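Publié en juin, par Renata Malinowski

Les habitués de Gedville peuvent se réjouir : la cantine Makowska, fermée le temps de refaire sa cuisine, rouvre avec une carte de printemps un peu tardive mais bien garnie, et surtout avec son carnet de bons de réduction, que beaucoup réclamaient !

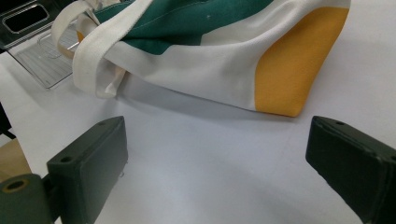 Le carnet coûte 10 euros et donne droit à une soupe offerte pour chaque plat acheté, le midi comme le soir. Dorota Jasińska, qui tient la salle depuis l'ouverture, nous a glissé que la soupe à l'oseille était de retour (elle avait disparu l'hiver dernier, au grand dam de plusieurs lecteurs qui nous avaient écrit).

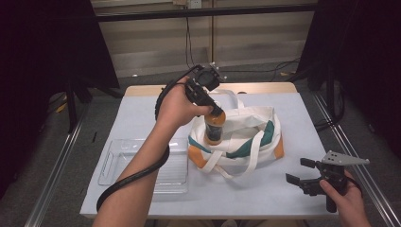
Temps de lecture : 1 minute

En cuisine, Jarosław Nowicki garde ses raviolis aux champignons et ajoute un menu du soir à 19 euros, servi à partir de 18 h 30, avec dessert et café. Les familles nombreuses apprécieront aussi les plats à emporter, avec jusqu'à 356 portions préparées chaque jour. Les bons se retirent au comptoir et restent valables tout l'été, y compris en terrasse.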